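## 4. Pairing the handset and first scan

Do this after the box is on the wall and the aerial lead is in. If you haven't done section 3 yet go back, the scan will find nothing.

**Before you start**

- Two AAA batteries, new. Not the ones out of the clock.
- Box plugged in, light on the front red.
- Telly on and set to the right HDMI input. Most of the flats on the Ilholm side are on HDMI 2.

**Pairing**

1. Batteries in. Check the springs, the flat end goes to the spring.
2. Stand in front of the Pronlow box. Two metres is fine.
3. Hold OK and the down arrow together till the light goes green. Let go.
4. Welcome page comes up. Press OK once.
5. Light still red? Batteries out, wait, batteries in, start again from step 2.

> **Note:** one handset per box. If you pair a second one the first drops off and you'll have to redo it.

Handsets vary from flat to flat. Grarano bought them in more than one batch and the labels aren't all in English. Go by the symbols and the position of the buttons, the ring of arrows does the same job on all of them.

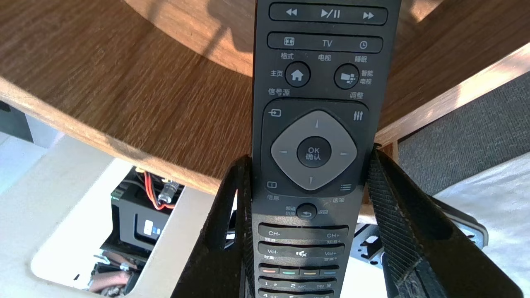

*Fig. 4. Handset with Chinese labels. Rewind, play/pause and fast-forward in one bar, "TV" bar under it, directional pad lower down.*

**First scan**

1. Menu > Setup > Channels. On the older menu it's Menu > Tuning.
2. Pick "Aerial". Not "Cable", even though the socket in the hall says cable. That socket is dead.
3. Country: leave as it is.
4. Start scan. Leave it alone while it runs, don't press Back.
5. You want at least 40 channels at the end. Less than that and the lead is probably loose at the wall plate, push it home and scan again.
6. Save. If you skip this it forgets the lot when the power goes.

> **Caution:** don't unplug the box during a scan or an update. If the bar sticks at the same place for a long time ring Adelino Sampaio before you touch anything.

**Sound**

- Default volume on the box is 40. Leave it there and use the telly's own volume.
- Voices out of step with the picture: Menu > Sound > Delay, go up one notch at a time.
- Seo soundbars go in the optical socket only. Take the little plastic cap off the plug first, people forget and then force it.

**Old wiring**

The main block was built in 1960 and some rooms still have the original aerial plates, brown, with a round hole that's slightly too big. A modern plug will fit but it drops out when somone moves the furniture. Use the adaptor from the bag. No adaptor in the bag, ask at the office, they have a drawer of them.

> **Caution:** do not take the plate off the wall. There may be a mains cable behind it.

**Finishing off**

1. Turn the box off at the handset, count to ten, turn it on. Channels should still be there.
2. Set the clock if it's wrong. Summer time doesn't alwyas come through until the second restart.
3. Write the flat number on the sticker inside the battery cover.
4. Leave the quick card by the telly.

Parental lock and subtitles are in section 5. The June update moves Subtitles out of Sound and into Picture, so if it isn't where section 5 says, look there.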